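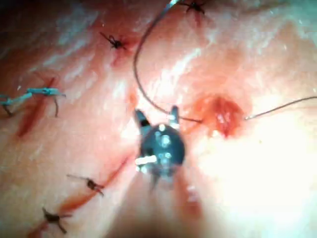 Needle driver and suture thread, close view

Section 4. Setting Up Your Job Alerts

Welcome back! If you finished Section 3, your Hodex candidate profile is saved and you're ready to let the openings come to you, which is a good deal nicer than checking the listings every morning before breakfast.

1. Sign in and choose Alerts from the menu on the left.

2. Click New Alert and give it a name you'll recognize later. "Clerk jobs near home" is fine – no one sees it but you.

3. Pick up to 36 job categories. Government posts and private posts are listed separately, so take your time and scroll through both.

4. Type your town and set how far you're willing to travel. If you'd move for the right post, check Anywhere and leave the distance blank.

5. Under Exam Dates, turn on reminders for any entrance exam you plan to sit. The June dates are already loaded.

6. Paste in your cover note, if you have one. The box holds 2000 characters, spaces included.

7. Click Save, then Send Test. Look in your spam folder too if the message doesn't show up in your inbox.

Note: Alerts on a shared computer (at a library or a training center, say) keep running after you sign out. Your saved answers stay private.

Caution: Deleting an alert also deletes the list of posts you marked under it. Please export that list first – we can't bring it back for you, much as we'd like to.

Once your test message arrives, go on to Section 5, Uploading Certificates.

Hodex Candidate Guide, April 2024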